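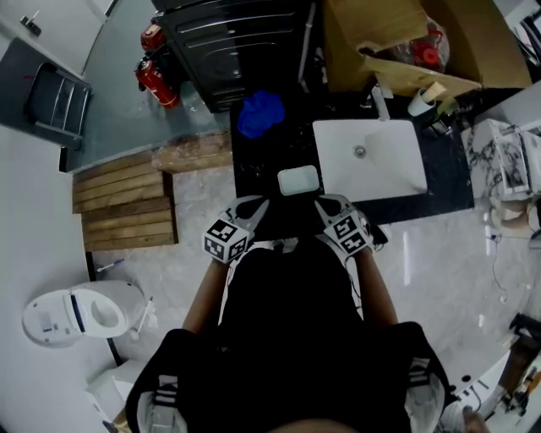 Rondonuwu wants to know why we still solve the cube poses one at a time, each cube on its own, when the two grippers are in the same view and the head camera is the only thing tying them together. Fair point, and it was raised in May as well. Answer below, along with what I changed.

Jul 17, 2021

Pose tracking, Zirkora pipeline, bathroom counter set.

Current state of the tracker: detect tags, group by cube ID, run PnP per cube on all visible corners, then smooth. With two or more faces visible the solution is stable. With one face it flips between the two planar solutions whenever the face is close to parallel with the image plane. Looking straight down at a counter is the worst case for this, as the top face gets most of the pixels and the side faces are slivers.

Joint solve does not help with the flip by itself. The left and right cubes are not rigidly linked, so putting them in one problem only shares the camera pose, and the camera pose is already coming from the SLAM side. What does help is a motion prior per cube. So:

- kept the per-cube solve
- return both planar candidates instead of the one with lower reprojection error
- pick between them with a short Viterbi pass over the clip, transition cost on rotation only
- only then smooth

The pass is offline. For live preview I left the old greedy choice in place, and the overlay will still flicker. Do not report it as a bug.

Window length: tried 4 and 6 frames of lookahead in a streaming version before giving up on it. 4 still flips on slow wrist turns. 6 is fine on the clips I looked at but the lag made the preview annoying to use. Full-clip pass for export, greedy for preview.

Ran it over a batch of 1000 frames that I had marked by hand for orientation flips. Greedy: 87 frames wrong. Viterbi: 6 wrong, all in one stretch where the tag detector loses the left cube, gets it back on a different face and the gap is longer than the interpolation limit. That stretch should be dropped, not repaired. Added a gap flag so the exporter can cut there.

Second problem, found while looking at the first. The tag detector threshold was tuned on a light table. Against black stone the white border of a tag is very clean, but auto exposure opens up for the dark counter and the white cells bloom into the black ones. Corner refinement then walks outward. The error is small in pixels, and it moves the cube toward the camera, because a larger tag reads as a closer tag. You see it as fingertips floating above the object at the moment of grasp.

Options:
1. Lock exposure per session. Simple. Fails when the operator looks up from the counter.
2. Meter on the tag regions from the previous frame. Needs a change in the capture app.
3. Correct the corners afterward from the measured edge width.

Doing 1 now and 2 when I get time in the capture code. Not doing 3, I do not trust it and it would hide the real issue from whoever looks at the raw corners.

Planning side. The Purnunel replay node takes the exported gripper poses in the counter frame. It was treating the counter as an infinite plane, which is wrong as soon as there is a sink in it: any pose below counter height got clamped, so a reach into the basin came out as a gripper sliding across the top. Replaced the plane with a height map on a coarse grid. Clamping now happens per cell. Cells with no depth are treated as free, which I do not love. Glossy stone gives poor depth and there are holes all over the flat part. Filling them from the neighbors works except at the rim of the basin, where it rounds off the edge. Left the rim unfilled for now.

Small objects near the rim (soap dish on the counter beside the sink) are the case to test next. The approach path from the far side crosses the basin, and the cost term for clearance uses the old plane height. Have not touched that yet.

To do:
- switch clearance cost to the height map
- unit test for a planar flip on a synthetic cube, single face, tilt swept through zero
- write the gap flag into the export header, Hetutell reader ignores unknown fields so it should be safe, check anyway
- rerun the May clips with the new pass and compare against the old exports before overwriting anything

Branch is pushed, not merged. Config default is still greedy.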